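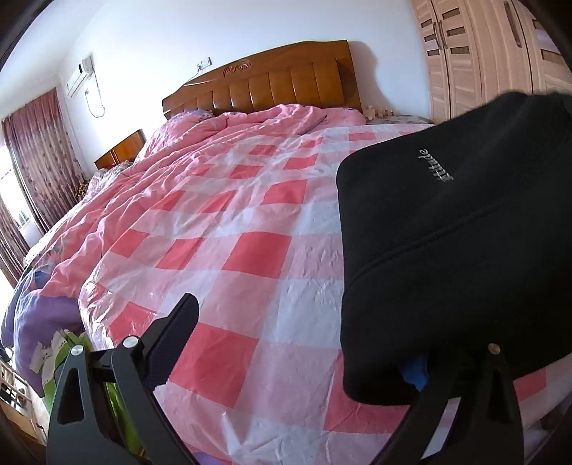 4. Configuração de campanhas por mensagem

4.1 Âmbito desta secção

A presente secção descreve a preparação e o envio de campanhas por SMS e por notificação através da plataforma Gresto, distribuída pela Stunov. Destina-se aos gestores de conta com perfil de administrador ou de editor. Os utilizadores com perfil de leitura podem consultar os relatórios, mas não têm acesso ao menu Campanhas.

Antes de iniciar, confirme que a conta se encontra validada e que o remetente foi aprovado (ver secção 2). O pedido de aprovação de remetente não pode ser alterado depois de submetido; em caso de erro, deverá ser cancelado e apresentado de novo.

4.2 Importação da lista de contactos

1. No menu lateral, selecione Contactos e, em seguida, Importar.

2. Carregue o ficheiro em formato CSV, com codificação UTF-8. A primeira linha deve conter os nomes das colunas. São obrigatórias as colunas "telefone" e "consentimento".

3. Faça corresponder cada coluna do ficheiro ao campo respetivo da plataforma. As colunas sem correspondência são ignoradas.

4. Prima Validar. Os números sem indicativo internacional são assinalados a amarelo e ficam excluídos do envio até serem corrigidos.

5. Atribua um nome à lista e prima Guardar.

Nota: as listas com 501 ou mais contactos são processadas em segundo plano. O administrador recebe um aviso por correio eletrónico quando o processamento termina, podendo entretanto encerrar a sessão.

Cuidado: não importe contactos cujo consentimento não esteja registado. A responsabilidade pela licitude do tratamento dos dados cabe à entidade que realiza a campanha.

4.3 Criação da mensagem

1. Selecione Campanhas > Nova campanha e escolha o canal pretendido.

2. Introduza o título interno. Este título não é visível para os destinatários.

3. Redija o texto no campo Mensagem. O contador, à direita, indica o número de caracteres e de segmentos. Cada segmento é faturado em separado, e a utilização de caracteres acentuados pode reduzir a capacidade de cada um.

4. Para personalizar o texto, prima Inserir campo e escolha um dos campos da lista importada. Defina sempre um valor alternativo para os contactos em que o campo se encontre vazio.

5. Se a mensagem incluir uma ligação, ative a opção Encurtar com Ki. O módulo Ki regista os cliques por contacto e disponibiliza-os no relatório final.

6. Verifique se o texto contém a instrução de cancelamento da subscrição. A plataforma impede o envio de mensagens promocionais que não a incluam. 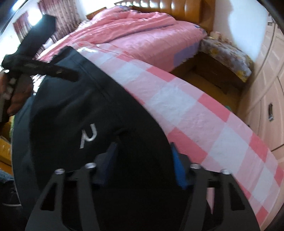
4.4 Teste e agendamento

1. Prima Enviar teste e indique até 3 números de telefone. Os testes são descontados do saldo da conta.

2. Abra a mensagem recebida em, pelo menos, 2 modelos de telefone diferentes e confirme que a ligação conduz à página correta e que esta se adapta ao ecrã.

3. Regresse à campanha e selecione Enviar agora ou Agendar. No segundo caso, indique a data e a hora, de acordo com o fuso horário definido na conta.

4. Reveja o resumo, que apresenta o número de destinatários e o custo estimado, e prima Confirmar.

Nota: uma campanha agendada pode ser alterada ou anulada até 12 minutos antes da hora de envio. Findo esse prazo, fica bloqueada para edição.

4.5 Contas com o modelo Plastik

As contas que utilizam o modelo de página Plastik devem publicar a página de destino antes do agendamento. Enquanto a página estiver em rascunho, a ligação devolve uma mensagem de erro e os cliques não são contabilizados. O estado da página pode ser consultado em Páginas > Estado de publicação.

Para a leitura dos relatórios de entrega, consulte a secção 5.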